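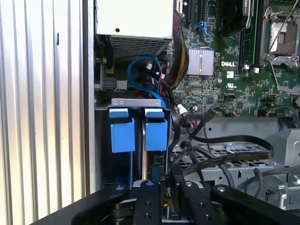
Home > Lists > Rindalo Repair & Reuse > Messages > Thread

Filed under: Desktops / Cleaning and Cables

Subject: Re: Old Dell towers, where do I even begin?

Hi Austra, hi all,

I meant to answer this on Thursday and then the sink backed up, so sorry for the wait!

Austra Jõgi wrote:
> I've taken on a Dell desktop from the Jukalham clear-out and got the
> side off last night. It runs but it's loud, and the drive is the one
> it came with, so I'd like to put in an SSD while I'm in there. My
> trouble is the wiring. There's a blue cable that goes off in a big
> loop under the power supply and a fat bundle of black, yellow and red
> going down across the middle, and I can't see past any of it. Do I
> unplug the lot and start over? Also is it safe to vacuum? I have 14
> more of these coming after Christmas and I'd like to get the first
> one right.

Don't unplug the lot! I did that with my very first one, back in May, and spent a whole evening with a flashlight in my teeth trying to remember which of two identical plugs had gone where. Take a couple of photos with your phone first, one from straight on and one from low down, and then only disconnect what's in your way.

The blue loop will be your SATA data cable. Those are nearly always longer than they need to be, so they go wandering around the case, and the old ones get stiff and hold whatever curve they've been sitting in for years. Follow it with a finger from the drive end to the board before you pull anything. If the plug has a little metal clip, squeeze that and it slides right out (if it doesn't, it's just friction, wiggle it gently and be patient). I'd reuse the cable if it isn't cracked. If it is, I have a shoebox of spares from the Iltar office and you're welcome to as many as you want.

The fat bundle is power for the motherboard and I'd leave both ends plugged in. You can usually ease it over to one side and hold it there with a strip of Velcro while you work. Please not a zip tie – somebody on here used those on a whole batch and I ended up snipping them off one by one with nail scissors, swearing.

On noise, check the fans before you blame the drive. Get the dust out of the heatsink fins with a soft paintbrush, the cheap kind from the hardware store, and short puffs of canned air. Hold the fan blades still with a finger so they don't spin up. I don't use the household vacuum inside a case at all, because of static, though I'll happily vacuum the table afterward. And power cord out of the wall the whole time, then hold the power button down for a few seconds once it's unplugged. You'll have heard that a hundred times, but I still forget the button part.

While you're in there, press on the memory sticks to make sure they're seated. Two of the towers Lama gave me had one sitting up at an angle and they'd been written off as dead. Perfectly good machines!

For the SSD itself you'll want an adapter bracket if the bay is the bigger size. Avotiņš has them in the bin by the register, or they did, I bought 11 last time and may have cleaned them out. Double-sided tape works too. I know people on this list feel strongly about the tape. An SSD weighs nothing and has no moving parts, and I've got up to 100 of them taped in around the county with no complaints so far, so I'm not changing my mind.

One question back to you: did yours come with a drive that's been wiped? The sheet I have says lot 2862 was done and the later ones weren't, so look at the sticker on the back before you hand the old drive to anybody.

I'm home most evenings if you want to bring it over. There's a good lamp on my bench now and I can clear the other half of it.

Lama Karam

Previous in thread | Next in thread | Reply to list | Back to Messages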